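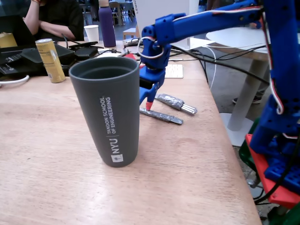

12 comments
36 shares

Giveaway drinkware should be specified like any other purchased part. Most orders are written around the logo and the unit price, and the lid gets no line at all. Urkerton bought 1385 tumblers in July on that basis. Gunnlaugur Vídalín, who signed the order, calls the saving sensible. I disagree. A cup without a stated gasket material, a stocked replacement lid and a dishwasher rating has an undefined service life, and the buyer cannot compare bids on it.

My proposal is a one-page spec: wall construction, base diameter, lid thread, print method. Kjærgaard already quotes against one. The added cost is up to 17 cents per cup, and I would cut the quantity to pay for it.

Halldóra Stougaard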